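What We Waste in Our Kitchens
Project report, Wuson Hall food group

I picked food waste because my own fridge is embarrassing. Every September I buy a giant bag of spinach, and every September it goes to slime behind the milk. So when our class had to do a project on something close to home, I figured I'd find out if the rest of my dorm was as bad as me!

We asked people in Wuson Hall and Gustari Hall to keep a waste diary. You wrote down what you threw out and why, and weighed it if you could. We ended up with 118 diaries and 1,116 entries, which took me way longer to type up than I planned (next time I'm using an online form). I threw out 19 diaries that only had one day filled in.

Bread was the big loser, and then salad greens, and then leftovers - mostly rice. Potatoes did better than I expected. People were pretty relaxed about sprouts and soft spots and just cut them off. The reason people wrote down most was "forgot I had it," and that one came up in both halls. "Bought too much" was next. Hardly any entries blamed the date on the package, and I was so sure that would be the main thing.

Gustari has the bigger fridges, and the people there wasted more. I don't want to make too much of that, because they also cook more, and we didn't ask how much food anybody bought in the first place. That's a real hole in the project and I wish we'd caught it early.

Storage came up a lot in the comments. People liked keeping food out where they could see it, and a few swore by baskets on the counter for onions and fruit.

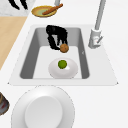
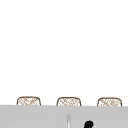

For the second part I tried a "use it first" shelf in the Wuson kitchen for two weeks. Anything that needed eating soon went there with a sticky note. It worked great for bread and badly for anything in a tub, and I think people just don't trust a stranger's tub. I'd like to run it again in Gustari with clear containers and see if the rice does any better.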